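Olari Leader Kit LR-2
Teleoperation and hand guiding for teaching pick tasks

Home / Teaching tools / Leader kits / LR-2
Part no. 1621
In stock at Rirnbridge
Page last updated July 23, 2025

Overview

The LR-2 lets a person show a robot what to do without writing any of it down. You hold the leader handle, the arm copies your hand, and the recorder keeps everything: joint positions, gripper opening, wrist force and up to four video streams, all on one clock. Then you do it again, slightly differently, because the person training the model has asked you to.

We have been building leader kits at Olari since before we had a decent chair to sit in while using one. The LR-2 is the version where the handle got lighter and the cable got longer, which were the two things every customer wrote to us about. A third thing they wrote to us about was the beep. The beep is now optional.

Two ways to teach

Remote mode. The operator stands up to 35 feet from the cell and drives with the handle. Motion is scaled, so a big sweep of your arm can be a small nudge at the gripper. Hold the side button to freeze the robot while you move your own elbow somewhere more comfortable. New operators forget the side button for their first hour and then never let go of it.

Hand guiding. Bolt the grip ring behind the wrist, switch the pendant to Guide, and push the arm where you want it. This works best for slow approaches and for showing an angle that is hard to find from across the room. It does need an arm with torque sensing and a hand-guiding function enabled by the arm's own maker. We can't add that with software, though we are asked to every May when budgets come around.

You can switch between modes in the same recording. The file marks where one ends and the other starts.

What it's good at

The LR-2 was made for clutter. Assembly jobs with fixtures and tidy part trays can usually be programmed the old way, and we'll tell you so on the phone. A bin with plastic cutlery, markers, a brush and a couple of toys in it is a different sort of problem. Thin things lie flat and shiny things confuse the depth camera. People handle this without thinking, so the cheapest way to get it into a robot is to let a person do it with the recorder running. 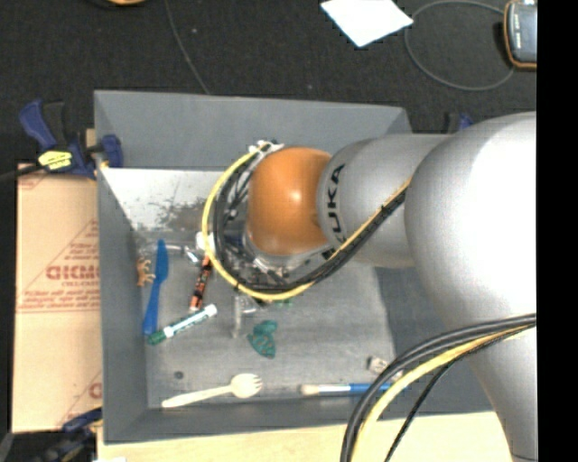 Plan on more demonstrations than you'd like. Our own starter recipe asks for 100 good ones per task before you train anything, with the bin reshuffled between each. Failed grasps are worth keeping too. Tap the thumb switch twice and the attempt is tagged as a miss, which is also quite satisfying at the end of a long shift.

From our applications desk

"Most of the trouble I see is operators being too good," says Zewditu Kassa, who runs operator training here. "They find one lovely approach and repeat it all day. I tell them to come in from the left for a while, pick the ugly item first, miss now and then. It feels like bad work - it makes much better data."

In the box

Leader handle with trigger, thumb switch and side button
Desk stand for the handle
Grip ring and four bolts
Recorder unit with power supply
Pendant with Guide, Remote and Stop
Handle cable, 35 ft
Lencho recording software, one seat
Printed quick start, which is short and which you should read

Not in the box: the robot, the gripper, the cameras, the bin, and anything to put in the bin. Every lab we've visited already has a drawer for that last one.

Specifications

Sample rate: 1000 Hz joint and force, camera rate set by camera
Handle: six axes plus trigger
Video inputs: four
Motion scaling: adjustable in Lencho, can be changed mid-recording
Export: open formats, no dongle

Mounting notes

Clamp or bolt down the bin before you record. A bin that creeps across the table through a session will teach your robot about creeping bins. Leave slack in the gripper cables for full wrist rotation and run one slow pass through the whole reach before the first real take. The pendant's Stop button does not replace the safety circuit of your cell, and the kit must be installed by someone qualified to say what that circuit is.

Goes well with

Osholm wrist camera bracket
Osholm foot pedal, for people who want the side button on the floor
Spare grip ring
Lencho extra seat

Ordering

Prices are by quote, as they depend on which arm you have and how old its controller is. Send us both with your request. Loan kits are available from Rirnbridge for two weeks at a time - please return the bolts.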